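How do you look after a robot's hand?

Hello again! I'm Tomoyo Furukawa, and I look after one robot arm. Just the one. It has a number on its side, but everybody in our workshop calls it Lodar, so I will too.

Lodar's job is picking things up. On the end of its arm is a hand called a gripper. Your hand has a thumb and four fingers, but a gripper gets by with much less. Small motors and joints make it open and close, and it can do that 4,000 times between one big check-up and the next (try opening and closing your fist even 200 times and see how your arm feels!).

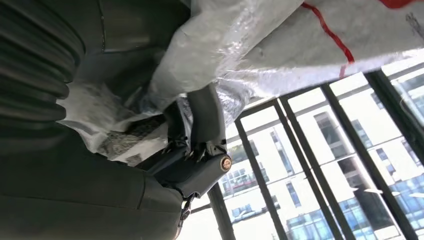 Gakidside, Saturday, September 6, 2025

Can you find the round, bronze-coloured bolt on the side of the gripper? It's one of the first places I look on a check-up day. All that shaking and squeezing can work a bolt loose, a bit like the screws on a pair of glasses. I try it gently with a spanner. If it turns too easily, I tighten it, and then I draw a tiny pen line across the edge so I can tell next time whether it has moved.

Then I get my soft brush and go round the joint. Dust loves a joint! It creeps into the seams and mixes with the grease to make a sort of grey porridge, and that makes the fingers slow. I wipe it all out and put in a new blob of grease no bigger than a pea.

You'll have spotted the plastic as well, with a bumpy bit of bubble wrap in it. Bubble wrap is just lots of little cushions of air. If something knocks into it, the air squashes and soaks up the bump. (Yes, I pop the old bits. So does Jabari Athumani, who is supposed to be my boss.)

Before I touch anything at all, I switch the power off and lock the switch with a padlock. The key goes in my pocket. Robots can't see that your fingers are in the way unless somebody has given them a means of noticing, so the padlock comes first every single time, even for a job that takes 12 seconds.

Last of all, the power goes back on and Lodar has a practice with a sponge. If it holds on without squashing it flat, I sign the check-up book and go and put the kettle on.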